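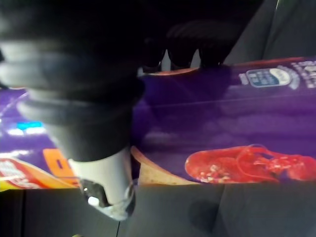 Purple with a red lobster on it. Need I go on?

Sorting day at last!

Wednesday, March 20, 2019

Let me start with the lobster, as I have been thinking about very little else. If you've been reading for a while you'll know I have a weakness for food packets with a proper picture on the front, and seafood is the best of the lot. Tinned, boxed, frozen, I don't mind. Fish people have never been shy with colour. A pie box will give you a tasteful brown background and a sprig of something, but anyone selling shellfish seems to go straight for the loudest ink in the shop, and I love them for it.

This one has the lobster sideways, in that red-orange that looks as if it's been turned up a notch, with one great long curving antenna. Then there's the blue oval badge with its white border, and a thin line of reddish orange along the rim, which picks up the shell beautifully. Red on purple shouldn't work. I'd have been told off for it at school. I think it's gorgeous, and it has gone straight into the keep pile without any debate at all.

The keep pile is what this post is about, really. I've been promising to sort the packets since October, and I mean all of them, the whole collection, everything from the spare room cupboard and the two suitcases and the drawer under the bed. The list stands at 2076. I know! I thought it would be fewer. When I last did it properly it was almost 2000 and I remember saying to my sister that I'd stop there, and she laughed for quite a long time.

So how do you sort that many cardboard boxes? I've tried it three ways over the years. First I did it by country, which sounds sensible until you get a box of crackers baked in one place, packed in another and sold by a firm in a third. Then I did it by food, and that was better, but I ended up with an enormous heap of biscuits and a sad little heap marked "jelly". This time I'm doing it by main colour, and oh, it is so much more fun. You put a washing powder next to a malt loaf next to a tin label for peaches and suddenly you can see what orange was up to all those years.

(Yes, I do allow some washing powder. It's my collection.)

The rules I've settled on, for anyone who wants to have a go:

Colour goes by the front face only. Sides and flaps don't count, or you'll be there all night.

If two colours are fighting, squint. Whichever one is left is the winner.

Anything with grease on it gets its own folder and sits well away from the clean ones.

No throwing away on the first day. You'll be tired and you'll regret it.

Purple turned out to be a tiny group, which surprised me. Chocolate, naturally, and some blackcurrant things, one rather grand box of prunes from a shop in Prerby that closed before I could go back for the other sizes. And now a lobster, which has completely changed the tone of the group. The prunes look quite startled next to it.

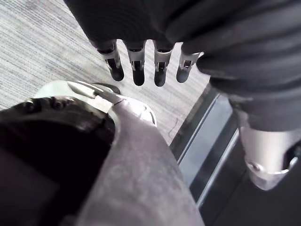 Floors matter more than you'd think when you take up a hobby like mine. For years I did all my laying out on a patterned rug, and I could never work out why everything looked a bit muddy and cross. It was the rug! A busy floor argues with a busy packet. Grey is the thing. A light grey carpet with a fine streak running through it is kind to every colour you put near it, and you can still see a loose flap or a torn-off corner before you kneel on it. I'd recommend it to anybody who sorts anything, stamps or buttons or knitting wool. Pale enough to show up the dark things, streaky enough that a crumb isn't a tragedy.

It does collect threads, mind you. Every bit of fluff that comes out of an old suitcase ends up on the carpet and I go over it with a damp rubber glove before I start. Rub in one direction only and it all comes up in a roll, very satisfying.

I was going to work in rows, like a shop, with a gap to walk down, and I did manage that for the reds. By the time I got to yellow I had given up and was making a sort of fan, spreading out from where I was sitting so that I could reach everything without getting up. My knees were very grateful. I think I'll do the fan from now on. You lose the tidy look, but you can see the shades going from butter to mustard in one sweep and there's a moment when you sit back with your tea and it's like looking at a paint chart somebody has filled with custard and breakfast cereal.

Now, flattening. I get asked about this more than anything else and people feel strongly about it. I flatten nearly everything. An upright box takes up such a lot of room and the corners get bashed, and once a corner has gone white there's no bringing it back. I open the bottom flap first, ease the glue with a butter knife, and let the box fold along the creases it already has. Old glue often gives way with a nice dry crackle. Newer glue hangs on for dear life, and then I warm it gently with a hairdryer on the low setting and wait. Waiting is the whole trick. I've torn more boxes in a hurry than I've ever lost to damp.

A few stay upright, and they're the ones where the picture runs round a corner. If you flatten those you break the picture in two, and I can't bring myself to do it. 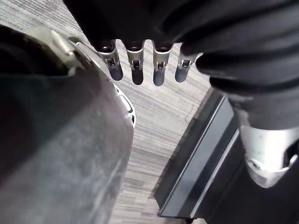
Paula Onu: I've gone the other way and stopped flattening altogether! I stuff mine with crumpled tissue so they hold their shape, and I stand them on narrow shelves with the fronts out. It does mean I own a quarter of what you own, but I see them every day. Also, have you thought about a separate home for frozen food boxes? Mine have that waxy feel and they stick to each other in summer.

I had not thought about it, Paula, and I went straight upstairs to check, and you're quite right, two ice lolly boxes had become very good friends. They're apart again with no harm done. I've put a sheet of baking paper between each of the waxy ones for now. It's cheap and it slides out easily, and I had most of a roll left over from Christmas.

The tissue idea is lovely too. I might do it with the really special ones. I have a dream of one long shelf, just one, at eye level, all the way down the landing, and I'd change it every month. Seafood would obviously go first. Then perhaps a whole month of packets with cows on.

For the flat ones I'm using archive folders from Kumesow, the big size with the tie. I bought nine to see how I got on with them and I like them a lot. They're stiff enough to stand up in a cupboard and they're deep enough for cereal, and the tie doesn't dent the top box as elastic does. I write the colour on the spine in pencil. Pencil, please, always! I used felt tip on my first lot of folders and then changed the whole system twice, and they looked like a school desk by the end.

I also had a good rummage at Konstantinidis on Saturday, the grocer's in Mirkstead with the steps down. If you're ever near, go in the morning when they're unpacking. They'll let you have the outer cartons if you ask nicely and buy some olives, and the printing on those is often better than on the packets inside, big and simple with only one or two inks. I came away with a fig carton and one for vine leaves with such a handsome green border. I carried them home on the bus on my lap like a pair of cakes.

Green, by the way, is the hardest colour to sort. It will not behave. Half of it wants to be blue and the rest wants to be brown, and under the ceiling light it all changes its mind again. I've left green for a bright morning by the window.

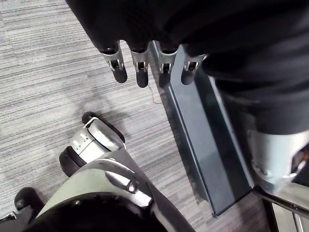
Frans Van Rooij wrote to ask whether I photograph the boxes before they go into the folders, and said he had lost a whole run of tea packets to a leaking pipe with only his memory to go on. Poor Frans, that made me feel quite ill. He does a front and a back of every one now, with a ruler laid alongside for the size.

I do the fronts. I've never done the backs, and I think I should, as there are so many treats on the backs, recipes and competitions and tokens to cut out and little drawings of how to open the thing. I'll start with purple because it's small, and see how long it takes me before I promise anything about red.

Still to do: green, white (there's masses of white, it's mostly flour), and a pile I've labelled "silver??" which is full of things that photograph horribly and look wonderful in the hand. After that it's the tin labels, and they curl, so I'm saving up heavy books. If anyone has a good way of getting a curl out of an old peach label without soaking it, please leave me a comment. I've tried the dictionary and it wasn't heavy enough.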